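6 Mar 2018
Posted by Lengyel

Comparing two grippers in simulation, second part

In the first part I wrote that I wanted to decide between the two grippers before I spend any money. The Florutberg is a small gripper with two fingers and costs 2,691 with the mounting plate. The Pledach is wider and stronger, and it costs less, but it is also longer by the length of my thumb. Both of them fit on the same arm, so it should be an easy comparison. It was not so easy for me, and I lost most of two weekends on the controller settings.

I run everything in Ziltoda, which is the simulator I already used for my camera tests in May. I like it because the kitchen rooms come ready and I don't need to model a table again. What I don't like is that the contact between fingers and object is very sensitive to the time step. With the default step the Pledach pushed small things away before it closed. When I made the step smaller, the same grasp was fine. So please do not trust any comparison, including mine, if the author does not tell you the time step. Mine is now 2,000 steps per second for both grippers.

The rule I gave myself is simple. The arm starts from a position above the table, goes down to one object, closes, lifts, and waits for 3 seconds. If the object is still between the fingers, I count it as good. For each object I make 5 attempts with each gripper, and I change the position a little every time.
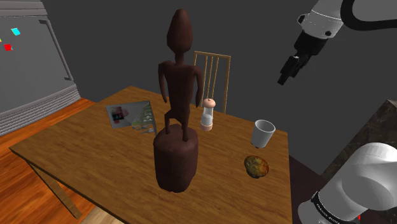 The cup was the first one I tried, and I thought it would be the easy one. With the Florutberg there are two ways to take it, by the rim or from the side. By the rim it worked in all 5 attempts. From the side the opening of the fingers is too small, and I should have read the data sheet better before I wrote the code for it. The Pledach can take the cup from the side without a problem, but then the body of the gripper comes low over the table and the planner begins to complain about collisions.

For small round objects I had the opposite result. The short fingers of the Florutberg go down next to the object and close under its middle, and it stays. With the Pledach I lost 3 of 5, always in the same way: one finger touched first and the object rolled. Maybe a softer approach would help. I tried to lower the closing speed and it became a little better, but I did not repeat the complete test with the new speed, so I don't count it.

One more word about the controller. I began with position control, and it is good enough until the fingers meet something hard. After that the error grows and the wrist starts to shake. With a limit on the force the shaking went away for the Florutberg. For the Pledach I still see it at the end of the closing, and I don't know yet if this is the model of the gripper or my own gains. If you have used it on a real arm, I would be glad to read how it behaves.

At the moment I would buy the Florutberg. The next thing I will test is tall objects, where the wrist has to come from the side, and I must first repair my collision settings for that.

Contact: use the form on the About page | © 2018 Lengyel | Back to top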